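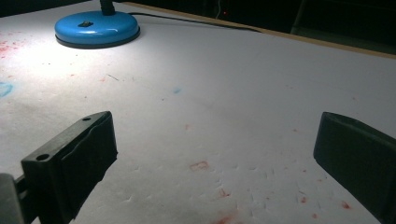 Please tell people to change the blotters on the first evening also, one user wrote to us after the last edition, my maple leaves went brown in the middle and the book said only "regularly". The remark is correct, and section 4 is now written again with the days given. This text replaces the pages dated before September 6, 2020.

## 4. Pressing and mounting leaves

This section is for the Flondatwood press, small and large model. If you have the older Birkadik press with wing nuts, the steps are the same, but you tighten by hand and you check the nuts each time you open the press.

### 4.1 Filling the press

1. Open both straps and lift off the top board. Keep the grey side of the board up, so you don't mix it with the bottom one.
2. Lay one piece of cardboard on the bottom board, then two blotters.
3. Put a folded sheet of newsprint on the blotters. The plant goes inside the fold. Do not use magazine paper, the coating holds the water.
4. Arrange the leaves so that at least one of them shows the underside. Thick stems must be cut in half along their length with a sharp knife.
5. Write the place and the day of collecting on the outside of the fold, in pencil.
6. Close with two more blotters and one cardboard. Continue with the next plant in the same way.
7. Put on the top board and pull the straps until the boards do not move against each other.

**Caution:** Do not stand on the press to tighten it. The boards can split along the grain, and this damage is not covered.

**Note:** The weight of an empty small press is 383 grams without straps. If you post specimens inside the press, add this to the weight of the parcel before you pay.

### 4.2 Changing the blotters

1. Change all blotters on the first evening, and then each day for the first week.
2. Do not open the newsprint folds on the first change. The petals stick at this stage and tear easily. From the second change you may open them and correct a leaf with tweezers.
3. After the first week, change every third day.
4. Hang the used blotters on a line or lay them over a chair. Ikach blotters can be used again until the colour of the plants comes through to the other side.

Most leaves are ready after around 23 days. Conifers and fat plants like stonecrop need longer, and in October, when the rooms are not yet heated, everything needs longer. A ready leaf does not feel cool when you hold it against your lip or cheek. If it bends down when you lift the stem, return it to the press.

**Caution:** Never dry the closed press in an oven or on top of a heater. The straps become soft.

### 4.3 Mounting

Work on a flat table with clean paper over it, and keep the window closed. A small draft is enough to carry away loose seeds.

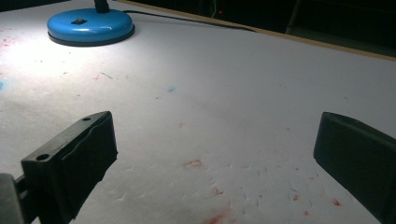

1. Place the mounting sheet with the long side standing. Leave the lower right corner free for the label.
2. Try the position of the plant without glue first. Heavy parts go low on the sheet.
3. Mix the Lim paste with water until it runs slowly from the brush. Too thick paste makes ridges under the leaf, and they are seen more after drying.
4. Brush a thin coat on the back of the leaves only. Do not paste the flowers.
5. Lower the plant on the sheet, stem first, and press with a dry cloth from the centre to the tips.
6. Fix the stem with narrow strips of linen tape. Sew it with cotton thread if it is woody.
7. Cover with waxed paper and put under a board until next morning.

**Note:** Paste that is mixed keeps for 2 days in a closed jar in the fridge. After 3 days it smells sour and must be thrown away.

Seeds and pieces that fall off belong to the specimen. Put them in a small folded envelope and glue the envelope on the same sheet, above the label. For how to write the label, see section 5.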